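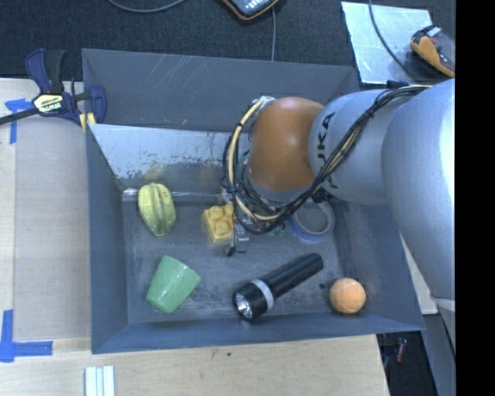 Lesezeit: 3 Minuten

Graue Kiste, heller Tisch: meine kleine Aufräumgalerie

16.5.26, von Nermin Gökçe

So, die Galerie steht endlich online! Seit März räume ich mich durch alles, was sich bei mir so angesammelt hat, und weil mich ein paar von euch nach meinem Sortiersystem gefragt haben (System ist ein großes Wort), fange ich mit der Kiste für die Einzelstücke an. Ihr wisst schon, der Kram, der in keine Schublade gehört und trotzdem ständig irgendwo herumliegt. Bei meiner Oma hieß das Krimskrams, bei uns in Bergate sagen manche auch Kruschelzeug, und ich bleibe bei Kiste.

Zum Bild: Taschenlampe, Klebeband, Becher, Ball, und dazu ein gelber Baustein mit dicken Noppen. Mein Liebling bleibt aber das gelbgrüne Gerippte oben links, Typ Sternfrucht. Diese Rillen! Und die kleinen braunen Sprenkel am oberen Ende, ich könnte da ewig draufschauen.

Was ich an so einer großen Kiste mag: Man hat von oben alles auf einen Blick. Ich hatte vorher drei kleine Körbe, in denen alles übereinanderlag, und wenn ich die Taschenlampe brauchte, habe ich erst mal den ganzen Korb auf dem Teppich ausgekippt. Danach lag dann eben der Teppich voll. Grau finde ich als Farbe ganz wunderbar, das Orange vom Ball leuchtet richtig heraus und schwarze Sachen gehen auch nicht unter. In einer dunklen Kiste habe ich eine schwarze Taschenlampe mal zwei Tage lang gesucht, sie lag natürlich drin.

Ein paar Sachen, die sich bei mir eingespielt haben, falls ihr selber loslegen wollt:

Lieber wenig hineinlegen. Sobald die Sachen sich stapeln, wird es wieder der Korb von früher.

Klebeband wohnt jetzt fest in der Kiste und wird nach dem Basteln zurückgelegt. Klappt an guten Tagen.

Kinderspielzeug darf übernachten, am nächsten Abend geht es zurück ins Kinderzimmer. Mit Bausteinen nehme ich es besonders genau, wer schon mal nachts barfuß auf so ein Ding getreten ist, weiß warum. Die dicken sind da auch nicht viel netter als die kleinen.

Becher bitte ausspülen, bevor sie irgendwohin wandern. Ich sage das vor allem zu mir selbst.

Batterien in der Taschenlampe prüfen, wenn man sie sowieso in der Hand hat. Ich mache das immer im Frühjahr und dann noch mal, wenn die Uhr umgestellt wird.

Und Obst? Echtes Obst gehört bei mir in die Schale in der Küche, Punkt. Eine Mandarine, die hinter dem Nähzeug vergessen wurde, reicht mir für dieses Leben.

Meine Nachbarin aus der Kestenstraße schwört übrigens auf Deckel. Ich bin dagegen! Auf jedem Deckel steht nach einer Woche eine Topfpflanze, und dann macht die Kiste kein Mensch mehr auf. Schreibt mir gern, wie ihr das haltet, ich lese alles und antworte auch (manchmal dauert es ein bisschen).

Als Nächstes kommen die Küchenschubladen dran, und davor graust es mir jetzt schon. In der untersten liegen Gummibänder, Korken und mindestens ein Schlüssel, zu dem es keine Tür mehr gibt. Wer mag, kann bis dahin ja mit der eigenen Kiste anfangen und mir ein Foto schicken.

Liebe Grüße
Nermin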